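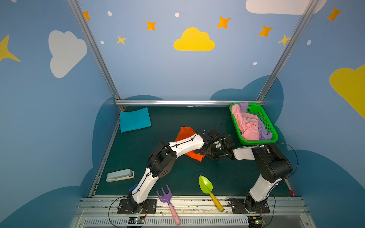

The green table under the yellow cloud, with the basket in its corner.

The Sky Room

41 shares | 8 comments

My aunt painted the sky in one long weekend in December, when the bus to Florkencombe was snowed in and there was nothing else to do. She did the blue first, then the clouds, and then she found a can of orange at the back of the shed and went completely star-crazy. I loved her for it! Who paints stars on a daytime sky? Who makes a cloud yellow? I was eight years old and I thought it was the finest room in all of Tilitz, and I still think so, even having been in a few rooms since.

The dark clouds at the bottom were supposed to be hills. She ran out of patience with hills and let them be clouds.

Everything that needed sorting ended up on the green table in there. Towels, doll clothes, garden things, the stapler from the front desk, whatever had been dropped on the stairs. "Take it up to the sky," she would say, and up I'd go with my arms full and my chin on top of the pile to keep it steady.

The best thing of all was the teal towel. It got folded first, every time, into a rectangle so neat you could have mailed it. Then came the green basket, for anything pink or purple (her rule, and she never explained it, and I never asked). After that you could do things in any order you liked, and I liked to leave the orange cloth for last. It was so bright! You could see it from the hallway with the door open a crack, like somebody had left a lamp on.

I had a theory about the orange cloth. I believed it was a piece of the same orange as the stars, and that my aunt had used it up there somehow, pressed it against the wall and peeled it away and left a star behind. I checked the corners of it for points. I held it up at arm's length and shut one eye and moved it over the stars one at a time, and it covered each of them perfectly, which to me was proof.

So one morning I decided to make a star of my own. I put the stapler down on its side, out of the way. I pushed the little rake and the trowel to the front until their handles stuck out past the green. Then I smoothed the orange cloth flat, right in the middle, and tried to fold it into four points.

You try it! Two points are easy. Three is possible if you hold your breath. The fourth one pulls the first one loose, and then you've got a sort of hat. I made hats for the whole morning. I got my nose right down next to the cloth and looked along it, across all the little pale scratches in the green, and from down there the towel was a turquoise hillside and the orange was a mountain range at sunset. I forgot about stars for quite a while.

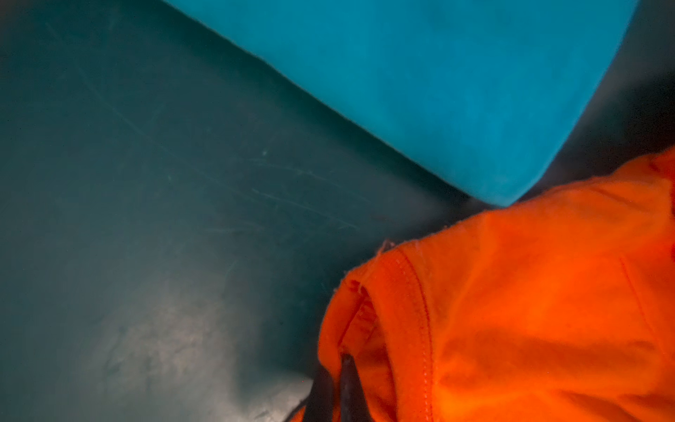 What my aunt said about the star

She came in with a box from Gudwood under one arm, the good pegs, the ones you had to order, and she looked at the orange heap for a long time.

"Is it a fox?" she said.

I said it was a star.

"Ah. Is it finished?"

I told her it wasn't, that the fourth point kept coming out. She put the pegs down and rolled up both sleeves, and I was so happy I could have burst, because my aunt with her sleeves up could do anything. She had once fixed the Dogar stove with a spoon. She pinched one corner and I pinched the next, and we pulled, and we tucked, and she said a word I wasn't supposed to know. We had more than two tries at it - many more - and every one of them was a hat, or a fox, or once, gloriously, a boot.

"All right," she said. "What does it look like if we drop it?"

We dropped it. It landed in a crumple with its edges any old way. She walked to the left side of the table and I walked to the right, and we both bent down and squinted.

"I've got two points over here," she said.

"I've got two too!" I said, and I really did.

She rolled her sleeves down again and told me to leave it just like that until supper. Then she went to see about the pegs, and I stayed and pulled up the stool and ate an apple under the yellow cloud, keeping watch on it from my side.

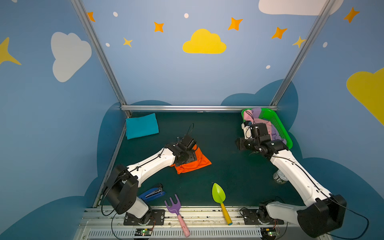 The orange cloth in the middle, crumpled on the tabletop.

8 comments | 41 shares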